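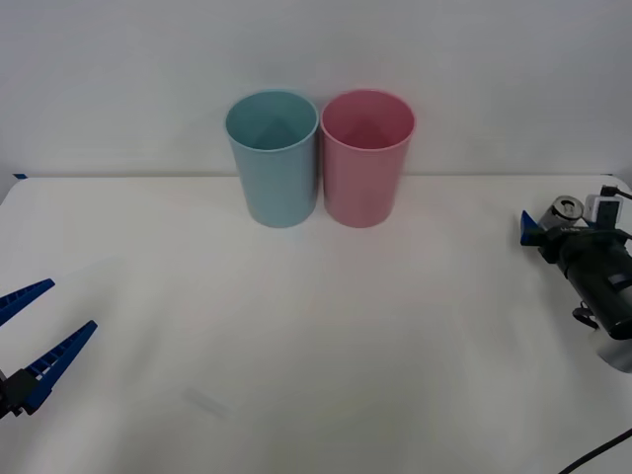
Cup task, teleop demos, bench 2

4 Oct 2020

Goal for the day was to get more demos in for the two-cup task on Cinby. Operator drives both arms by hand from the leader pair, Cinby copies, and we log joints plus all the camera views. Elie Azar drove the first half, I drove the second. Target for this task is 308 good demos before we train anything.

Setup the same as last session except that I turned the leader gripper springs down a notch. Elie had complained that his thumb was going numb after 20 runs. With the softer spring the fingers on Cinby follow more smoothly, but it is easier to let them drift shut while you are thinking about the other arm. I did it twice and threw both runs out.

Start pose: I rewrote the rule. Both grippers open, both arms held out at the sides, operator waits for the tone before moving. Earlier demos had people already creeping toward the cups when logging began, and the Luva replay tool then shows a jump in the first 100 ticks. 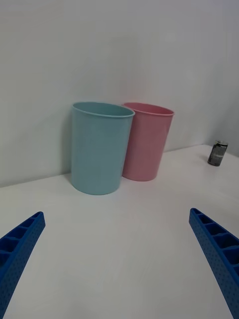 Wrist views are what I mostly steer by now. The room monitor is fine for large moves, but depth is hard to judge on it and I kept stopping short. From the wrist you get both blue fingertips at the bottom of the picture, so you can line the gap up on a cup and just drive in. One problem is overlap: from this side the teal cup hides part of the pink one, and a new operator will want to swing the arm out to see better. I'd ask them to do that slowly and keep it in the demo. The drinks can over by the corner stays in the view as well, and I have put it in the session notes so whoever labels the data does not take it for a third target.

Latency was fine until we turned on the Ccori preview stream, then there was a lag I could feel. Preview off for recording from now on.

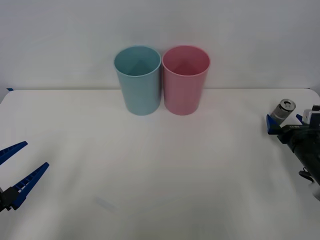
Reset between demos is still the slowest part. Elie wants to script it, with the arms putting the cups back on their own, and I would like to wait until the grasp is reliable. For now we reset by hand against the overlay from the fixed camera. Blue cup on the left, pink on the right, close together at the back by the wall, and the rest of the table in front of them left open. The bit of blue tape at the far left of the back edge is handy for checking that the overlay still lines up. If it is off, redo the camera before anything else — do not nudge the cups to match.

Rim grasps next. I tried coming in from above with the fingers wide and closing slowly. Coming in tilted seems easier to repeat than straight down, at least for me. Elie does it the other way and his runs are shorter. We should pick one and stick to it, or the policy gets two half-sized sets.
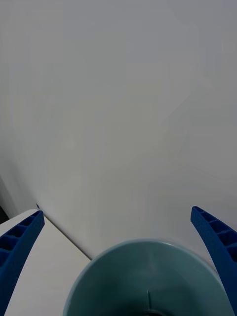 Wrist view over the teal cup, fingers open.

To do:
Write the start pose rule on the Platitz sheet.
Tag all of today's runs with the operator's name.
Ask Elie to try ten tilted approaches.
Cap the log at 1000 ticks, long runs are mostly me hesitating.
Put the spring setting in the log header. The January runs never had it and we can't compare them with these.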